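Section 8. Washing plush and printed covers

Your Sundness 1601 will wash almost anything you can close the door on. Plush is where people get into trouble. It drinks up water, sheds into the filter, and comes out looking like something the cat argued with. The steps in this section take longer than the ones on the quick card taped inside the lid. The quick card was written by Sales.

Before you start

1. Read the care label. If the label has been snipped off because it was itchy, treat the item as delicate and accept the consequences.

2. Close every zipper. An open zipper in a spinning drum is a small saw.

3. Take out the insert. If the cover is sewn shut and there is no insert to take out, go to Section 9 (Bulky Items) and bring a snack.

4. Shake the item outdoors, downwind of yourself.

5. Pinch a fold of the fabric and give it a gentle tug. If fuzz comes away in your hand, use the mesh bag. If a lot of fuzz comes away, consider whether this item needs to be washed at all.
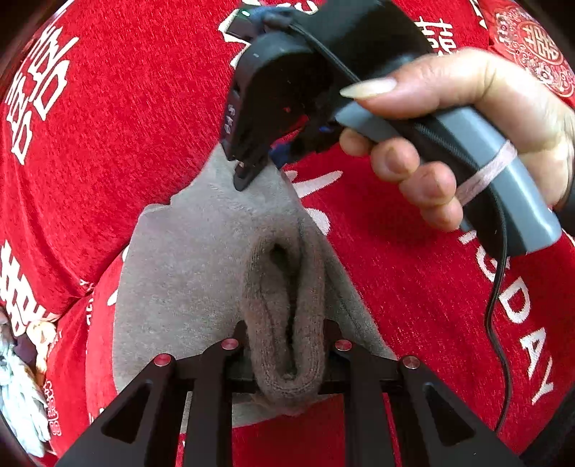

Ekene Adeyemi: I skipped the mesh bag on a gray throw and was picking lint out of the drain filter until January. Put that step in bigger letters, please.

The letters are the same size as before, but the step is now repeated in the next part.

Washing

6. Use the mesh bag. One item per bag. The bag that came in the accessory box is the right size for a pillow cover, and it is also the right size for losing behind the machine.

7. Turn the dial to Soft 2. Soft 1 is for wool. There is no Soft 3, although the dial will happily click as if there were.

8. Add half a cap of liquid detergent. Powder hides in the pile and reappears later on dark trousers.

9. Leave the softener drawer empty. Softener flattens plush, which seems unfair given the name.

10. Press Start and wait for the lock light. If the display shows 181, the door is not fully closed. Lean on it and press Start again. If the display still shows 181, open the door and look for a corner of the bag caught in the seal.

CAUTION: Do not force the door while the lock light is on. The handle is cheaper than the door, but not by as much as you would hope.

Covers with printing on them

Printed covers, including the ones people are given at weddings and can't politely throw out, need a few changes to the steps above.

a. Turn the cover inside out before it goes in the bag.

b. Wash strong colors alone the first time. Red in particular likes company and will share with all of it.

c. Set the spin to Low. High spin leaves creases across the lettering, and ironing over the print makes matters worse.

d. Dry flat, out of direct sun. Do not hang by a corner unless you want a cover with one long corner.
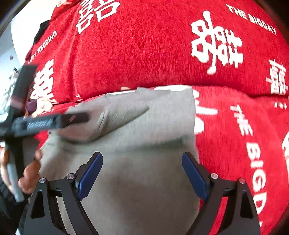
Fig. 8-2. Red plush with white printing. Wash separately.

NOTE: Old prints may crack whatever you do. The warranty covers the machine and has no feelings about cushions.

After the wash

11. Empty the drain filter. Put a shallow dish under it first, and a towel under the dish.

12. Brush the pile in one direction with a soft, dry brush while the fabric is still damp. Pick a direction and stay with it.

13. Leave the door ajar overnight. If you have a cat, check the drum before the next load.

For stains, see Section 10.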